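The Arm in Bay Four

Fadime Akbulut wanted a robot that would put things away. She has two kids, a job in payroll and a living room floor that she describes as a geological record. In June she joined Kullham, a shared workshop behind a tire store, paid her $75 monthly dues and announced that she would build one.

"I gave it six weeks," she says. "I was thinking of it as furniture."

By Jan 22, 2026, the arm had a name, Daro, and a parts bill of $1,308. Akbulut keeps the receipts in a cookie tin and does not encourage visitors to open it.

Daro hangs from overhead, an arrangement suggested by Necati Baysal, who repairs sewing machines at the next bench and had grown tired of the old floor stand falling toward him. Hanging it solved the falling. It also flipped every direction in the software, and for most of the fall "up" meant "down" and "stop" was open to interpretation.

The gripper went through 10 versions. Number three could crush a soda can but would not let go of it. Number seven let go of everything, with feeling. Ieva Avotiņš, who wrote most of the control code in exchange for dinners, keeps number seven on her desk to hold mail.

Practice is dull to watch and oddly hard to leave. Something soft goes in a basket, the arm comes down, and everyone nearby stops talking.

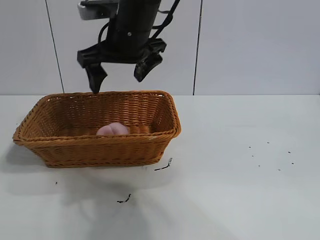
Daro at the basket, fingers open, with one of the fingertips down at the back rim.

The rim is an old enemy. A woven edge has no tidy line for the software to find, and Daro has a habit of going for the basket when it should be going for what's inside. Avotiņš logged 154 tries at one version of the code before she let anyone else look at the results. She will say only that they were "educational."

Akbulut's next plan is to mount the thing on a rail at home, over the toy corner. Her husband has asked to see the ceiling calculations. Her kids have asked whether it can throw.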